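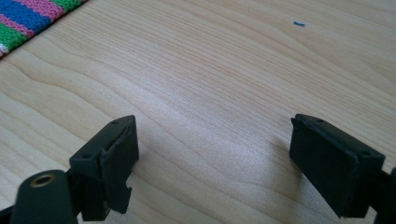
Hicham Bouazza wrote to me that I should stop translating in my head when I speak English, and only then will the bus driver in Tidstead understand me. I have tried it for two weeks. On the bus to Roddale I asked for a return ticket and the word came by itself — I was so glad that I forgot to take my change. With the telephone it is still difficult. I write my sentences on paper before I call the dentist, and then the lady asks me something else. In November I will try the evening class again.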